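# Plotari lets slip its new electric hatchback a little early

If you happened to be on the Plotari website at breakfast time on Wednesday, you may have seen rather more than the company wanted you to see. For the better part of an hour, the page for the old Cundetti hatchback carried a full set of prices and figures for the new one, which isn't due to be shown until the Rotley Motor Show in August.

The page was put back to its usual state before nine in the morning, but by then the owners' forums had copied down just about everything on it, and we have spent a very happy day going through it all with a pot of tea. 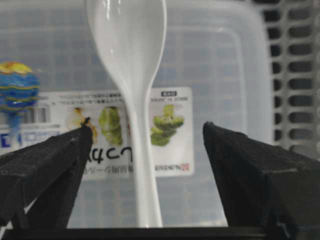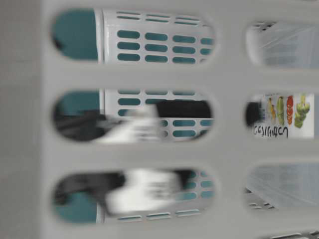
Nokuthula Masilela wrote to us before lunch to say that she had been waiting for this car for so long that she had nearly given up and bought something else, and that the figure she cared about most was the range. "I do one long drive a month to see my sister and the rest is school and shops," she wrote. "If it really will do 341 kilometres in the real world, and not only on a warm day with the heater off, then I'm having one. If it won't, I shall keep the old car until the doors fall off."

We can't promise her the warm heater part, but 341 kilometres is indeed the number that was on the page, and it belongs to the larger of the two batteries. The smaller battery had a blank space where its range ought to be, so either the testing isn't finished or somebody hadn't got round to typing it in. Both versions drive the front wheels, and both are listed with the same motor, so buyers of the cheaper car won't be left behind at the lights.

Charging looks much better than it did on the outgoing model, which was always the thing owners grumbled about (and we have had plenty of letters on that subject over the years, some of them very long indeed!). The page gave 45 minutes for a top-up from nearly empty to four-fifths full at a fast public charger. There are quicker cars about, and some of them cost no more than this one will, but it's a decent enough time for a stop, a sandwich and a stretch of the legs. There was nothing at all about charging at home, although a wall unit did appear in the list of extras with no price beside it.

As for how it looks, well, we still don't really know. The words and numbers went up but the gallery didn't, and the only clues are in the colour list and the options. There are to be five paints, including a dark green that we're very pleased to see back, and the big glass roof has gone from being standard on the top model to being something you pay for. The door handles are described as "flush", which will please some people and annoy anybody who has ever tried to open such a thing in January with gloves on.

Inside, Plotari seems to have listened to the complaints about its touchscreen. The list mentions separate knobs for temperature and volume, and a proper button for the heated rear window – a small matter, perhaps, but one that our readers have brought up again and again. The rear bench now slides, too, so you can choose between room for knees and room for shopping. The boot is listed as bigger than before, although the page managed to give two different sizes for it in two different places, so we'll leave that one alone until somebody has been round it with a tape measure.

Then there's the matter of how many there will be. A line near the bottom said that the first 3000 cars would be sold as a launch model, with the larger battery, the green paint and a heat pump included. Of those, 200 were marked for dealers to keep as demonstrators, so anybody hoping for a test drive before Christmas may be in luck. Orders were shown as opening on the evening of the Rotley show, with a refundable deposit.

Plotari's main rival in this part of the market is the Kruger, which has had things more or less its own way since last spring and is still the car most people ask us about. The Kruger goes a bit further on a charge, but it is a taller and heavier thing, and those of us who like a car that's easy to park and pleasant on a twisty road have been hoping for something lower and lighter. On paper the new Cundetti is that car, although of course we said much the same about the last one and then spent a year complaining about its ride.

We rang Plotari in the afternoon and got through to Athina Kokkinos in the press office, who was very good-humoured about the whole business. She told us that a page had been published "ahead of schedule" during some routine work on the site, that the figures on it were not final, and that she wouldn't be going through them with us one by one, however nicely we asked. She did say the car would be on the stand at Rotley with its doors unlocked, so visitors will be able to sit in it, and that prices would be confirmed the same day.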